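4.3 Comparing grippers on the small-parts pick

Applies to: Skindstead bench kit, arm controller and any gripper fitted to the standard wrist plate. Revised Nov 8, 2024.

Use this procedure when choosing between the Flelton parallel gripper and the Tolwood adaptive gripper, or when checking a repaired gripper against a known good one. Complete section 4.2 (Mounting and payload settings) first. Results taken with the wrong payload setting are not valid and must be discarded.

Before you start

1. Fit the first gripper to the wrist and tighten the mounting screws in a cross pattern.
2. Route the gripper cable back along the arm. Leave enough slack at the wrist for a full turn in both directions.
3. Turn the wrist by hand through its whole range with the power off. The cable must not pull tight or catch on the gripper body.
4. Enter the gripper mass in the controller. For the Tolwood unit with its adaptor the value is 570 g.
5. Set the speed limit to 20 per cent for the first run.

CAUTION: Cable loops that stand clear of the wrist can snag on tall objects during the approach. Check the loop again after every change of gripper.

Placing the target

6. Put an open box of pens or markers on a stable surface within reach of the arm. Mix thick and thin barrels, and let at least one lean at an angle.
7. Jog the arm until the gripper is over the box, with the fingers clear of the contents.
8. Save this position as HOVER. Both grippers must start from the same HOVER height, measured at the fingertips and not at the wrist plate.

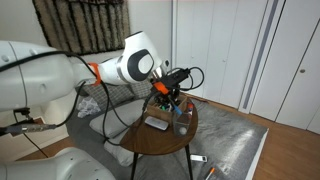
Figure 4-6. Gripper over the marker box.

Note: A light table may shift if the fingers touch the box. If it does, stop the run, put the table back on its floor marks and repeat from step 7.

Running the comparison

9. Start the PICK routine from HOVER and keep one hand near the stop button.
10. Let the routine make 20 attempts. Put each marker back in the box before the next attempt.
11. Record each attempt as held, dropped or missed. A marker held for less than 3 seconds counts as dropped.
12. Return the arm to its park position and switch off the power before changing the gripper.
13. Fit the second gripper, correct the mass setting and repeat steps 2 to 11. Do not move the box between sets.

Note: The Tolwood fingers close more slowly than the Flelton fingers. Leave the closing delay at its default for both — shortening it for one gripper only makes the two sets impossible to compare.

Reading the results

If the two grippers differ by fewer than 5 held attempts, treat them as equal for this task and choose by cable routing and weight. If most failures are misses, check the camera calibration (section 3.5) before blaming the gripper. Drops shortly after lifting usually point to low grip force or worn finger pads.

Send completed record sheets to Pui-shan Huang. Questions about controller settings go to Szu-yu Lau.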